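Notebook, March, teleop bench (sim)

Picking up where the last page stopped. Started at 4 in the afternoon thinking I'd do a handful of warmup episodes and ended up with 32 keepers, which is the best run I've had on this task by a long way!

Setup is the same as before: slide task, five marked stops, red dome at the 5 end. The operator gets a stop number, brings the gripper to the gray disc, closes, moves the disc to the mark, lets go and backs off. I'm driving with the hand controller into Swati, and Swati passes the targets on to the arm in the sim. Left the camera view alone so these will match the older Fandham set.

The big change is the clutch. Up to now, pressing it froze the arm and releasing it snapped the wrist to wherever my hand had drifted. Now it re-zeros on release, and oh, what a difference. I can park my elbow on the desk, drag a little, clutch, reset, drag some more. The approach to the disc used to be the ugly part of every demo (lots of hovering, lots of tiny corrections that the policy then learned faithfully), and today most of my approaches were one smooth drop.

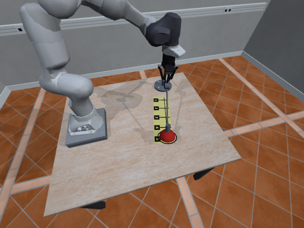 I also turned the translation scale down for the last bit before contact. Full speed to get over the table, then hold the side button and everything goes slow. It takes a few tries to trust it, but after that your hand just does it. Please try this before you record anything, it's so much nicer.

Things that still bite:

Rotation. If I twist my wrist while closing, the fingers pinch the hub at an angle and the disc drags for a moment before it moves. It's visible in the force trace even when it looks fine on screen. I've been locking wrist rotation once I'm lined up. I'd love to have that on a button and not in the menu.

Stops 2 and 4. I overshoot both, every time, then creep back. I kept a couple of those on purpose – a correction is worth showing now and then – but tossed the rest. If you record, say the number out loud before you start moving. Silly, but it helps me.

Pausing. Long pauses before the grasp are poison for this one. Trim them or redo the episode.

Counts for the log: 1102 episodes total in the Grisness folder with today's added, 566 of them with the new clutch flag once the relabeling script finishes. I haven't checked the flag on the older ones by eye, so treat that second number as provisional.

Kicked off a training run on the clutch-only subset before leaving. Same config as the last Wimmont run, same seed, only the data is different. Super curious what the approach looks like when it only ever sees the clean ones.

Next: rotation lock on a button, more starts from the far end of the slide, and somebody else's hands on the controller. Everything so far drives like me, including the overshoot. Controller is on the charger, spare dongle is in the top drawer.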